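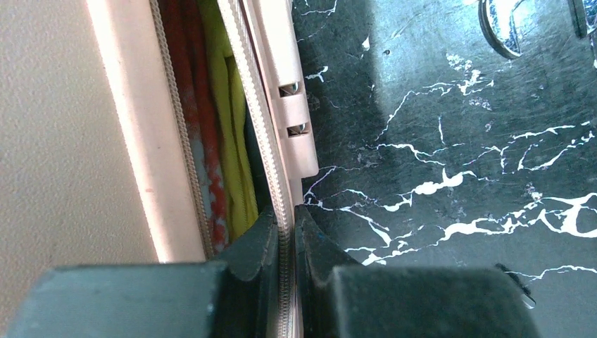
Zosora says its next tablet will run for 19 hours, but read the small print

Zosora plans to launch a new tablet in November, and the company is leaning hard on one number. The Karkness 12, named for its 12-inch screen, is supposed to last 19 hours on a single charge. The current model struggles to get through a workday, so that would be quite a jump.

It would also be a surprising one. A footnote on the product page says the figure comes from playing a stored video with the screen at its lowest brightness and Wi-Fi turned off. Few people use a tablet that way for long. Zosora hasn't given a number for web browsing or video calls, and it didn't answer when we asked for one.

The charging claim needs a second look too. Zosora promises 80 percent in under an hour, but only with a charger made by its partner Broremero, sold separately. No price has been announced for that charger. What happens with the one you already own isn't explained anywhere.

Then there's Lloyd, the built-in assistant, which is meant to learn your habits and shut down apps you don't need. Zosora made much the same promise about its last tablet, and that feature was quietly dropped in an update.

The first batch is limited to 3000 units, all sold through the company's own store. Review models haven't gone out yet. Until they do, we'd hold off on preordering.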